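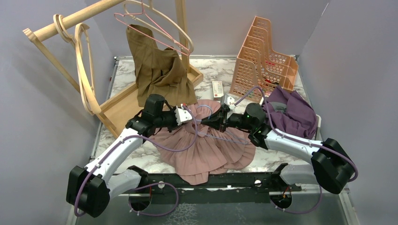 Progress report, Derow after-school robotics program
Thursday, April 6, 2023

Hi all,

I promised you something readable this time, so I've put the spending tables in the attachment and kept this part to what we did with your money between December and now. It's been a busy stretch! I'll start with the kits, as that was the biggest line in the grant and the one you asked the most questions about.

The starter kits arrived from Tanix in two deliveries. The first one was complete. The second was missing the battery chargers and had double the number of wheel hubs, so for a couple of weeks we had robots that could in theory go anywhere, taking turns at the one power strip by the door. Tanix sent the chargers without any fuss once I got through to the right department (the phone menu is a maze, try option four) and told us to keep the extra hubs. They've already come in handy, as the younger group is hard on hubs.

We bought 200 feet of the foam edging for the practice field and used most of it. The field is now the full competition size, where before the kids were practicing on something closer to a large rug. That matters more than I expected. A turn that looks fine over six feet drifts badly over twelve, and the first afternoon on the new field was pretty humbling for everyone, me included. Two teams rewrote their whole driving routine that week. One of them went back to the old version afterward, but they went back knowing why, and I'm counting that.

Attendance

You asked for hours instead of heads this year, so: 563 student hours since the start of the grant. I get that by adding up the sign-in sheets, which the kids fill in themselves with varying levels of commitment to legibility. Where I couldn't read a time I left it out, so the true number is a bit higher. The Tuesday group is full. The Thursday group has room, mostly on account of band practice, and I'd like to move it if we can get the room on another day. I've asked the building office and am waiting to hear.

The drop in February was the flu plus that week of ice. We didn't try to make those sessions up. I did open the room on a Saturday before the Bondlow meet, and it was packed, so there may be something in weekend sessions if you'd ever consider paying for the heat.

What the kids are working on

The older students have moved from joystick driving to writing their own programs, which was goal one in the application. It's going slower than I wrote down and better than I feared. They all started from block code, and I had planned to push everyone to text by spring break. I've dropped that deadline. About half made the jump by themselves once they got tired of dragging blocks around, and the rest are doing perfectly good work in blocks – one of the best line followers we have is a block program so long you have to scroll for ages to find the end of it. I'd sooner have them thinking about what the robot should do than hunting for a missing bracket at quarter to five.

Sensors have been the big hit. We bought the light and distance sensors out of the flexible money, as agreed by email. The distance ones are great. The light ones get confused when the sun comes in low through the west windows, so now we pull the blinds at three thirty, and there's a very bossy rota for who gets to do it. I've had the older kids log readings at different times of day and they made a chart out of it, which is up on the wall with a fair amount of glitter glue on it.

The younger group is still building and driving, as planned. Their challenge this term is to pick up a tennis ball, carry it across the field and put it in a bucket. It sounds easy and it's brutal! Claws that are strong enough to hold the ball tend to tip the whole robot forward. They've tried moving the battery to the back, taping washers to the frame, and in one case simply building a plow and pushing the ball up a ramp into the bucket. I let the plow stand. There was nothing in the rules against it, and I wrote the rules.

The Bondlow meet

We took 3 teams. This was our first time taking more than one, and getting everybody and their robots onto one bus was a project all by itself. Two teams made it through the qualifying rounds and one of those went out in the quarterfinals after a chain came off. The third team had radio trouble from the start and never got a clean run. They were pretty down about it, so we spent the next session going over what we could have checked beforehand: fresh batteries, firmware on both the controller and the robot, antenna not buried behind a metal plate. That's now a laminated checklist, and it lives in the lid of the tool box.

The judges gave one of our teams a nice comment on their engineering notebook. I was thrilled, as I nag about notebooks constantly and this gave me a year's worth of ammunition.

Entry fees were a little lower than budgeted and the bus was a lot higher. It came out over by a small amount, which I covered from the supplies line. If you'd like it moved somewhere else, let me know and I'll redo the table.

Things that didn't work

The Ziółkowski motor drivers. I know I pushed for these. They're fine boards and they cost much less than the official ones, but the documentation assumes you already know what you're doing, and the connectors don't match anything in the kits. We got one working after several evenings with a soldering iron, and that was adult evenings, so it's no good as something for the kids. I've returned the unopened ones and the refund is on the March sheet. The one that works is running the ball launcher, and we'll keep it for that.

The parent evening was thin. I picked the same night as the school concert, which was a silly thing to do with the calendar right there in front of me. The families who came had a good time and drove the robots into each other a lot. I'll run another one in May and check the date first.

Also, storage. We've outgrown the cabinet. Half-built robots are going on top of it, and then somebody borrows a part from one of them, and then there's a discussion. I've priced a second cabinet with shelves deep enough for a whole robot and would like to use the refund for it, if that's OK with you.

What's next

Between now and the end of the school year I want to get the older group through the autonomous challenge (fifteen seconds, no touching the controller, score whatever you can). Each team picks its own route. I'd also like to have a couple of the older students run a session for the younger ones. They've been asking to, and they explain wheel gearing much better than I do.

Over the summer I need to sort parts, test every battery and throw out the dead ones properly. I haven't asked for paid time for that in the past. It took me most of a week last year, though, so I've put it in the renewal as a separate line, and you can tell me what you think.

Questions I need answered before May:

Can the motor driver refund go toward the storage cabinet?
Is the bus overspend OK where it is, under supplies?
Do you want the final report in this format or on the old form?

Come by on a Tuesday if you can. We start at three fifteen and there's usually a robot going by four. Park on the side street, as the front lot gets blocked in at pickup time.

Thanks again for all of it,

Program lead, Derow after-school robotics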